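4.2 Storage conditions and loss of weight in the hard-rind cheeses

The second part of the study looks at what happened to the cheeses after they left the dairy at Giraldo and were placed in the two ripening rooms, which we call Malum and Detero after the names the workers use for them. Both rooms are built of stone and both are partly under the ground. Malum has a small window on the north side. Detero has no window, and the air comes in only when the door is opened.

In total 1402 weighings were made. Each cheese was weighed on the day it entered the room and then again every nine days, always in the morning and always before the rinds were brushed. We used the same scale during the whole period. Three cheeses were removed from the analysis because their rind had cracked, and a cracked rind loses water much faster than a whole one. The weighing book was closed on 2020-01-21 and copied into a table the same week by Aníbal Arboleda, who also checked the entries against the delivery notes.

The loss of weight was fastest at the beginning in both rooms. After this first period the two rooms began to differ. In Malum the loss continued at a steady rate, while in Detero it became slower and in some weeks it could hardly be measured. We think that the window explains a large part of this difference, but we can not separate its effect from the effect of the shelves - the shelves in Malum are older and they take up more water from the underside of the cheese.

The position on the shelf was also important. Cheeses on the top boards lost more than cheeses near the floor, and this was true in both rooms. The Daltetti method asks for the cheeses to be moved from top to bottom when forty days have passed. Where this was done, the final weights were closer together. Where it was forgotten, which happened mostly in June, the difference between top and bottom stayed until the end. 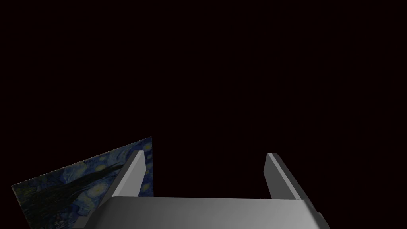

Figure 3. Two parallel gripper fingers, standing open, on a rounded grey housing (computer rendering).

Does a slower loss of weight give a better cheese? Our tasting notes do not allow us to say so, as the cheeses from both rooms received similar marks for taste and only the marks for texture were different.

The texture marks were higher for Detero, where the tasters wrote that the paste was softer and broke less under the knife. In Malum the cheeses were drier and easier to grate, and two of the shops that buy from the dairy prefer them for this reason. The results for the rind are given in the next section.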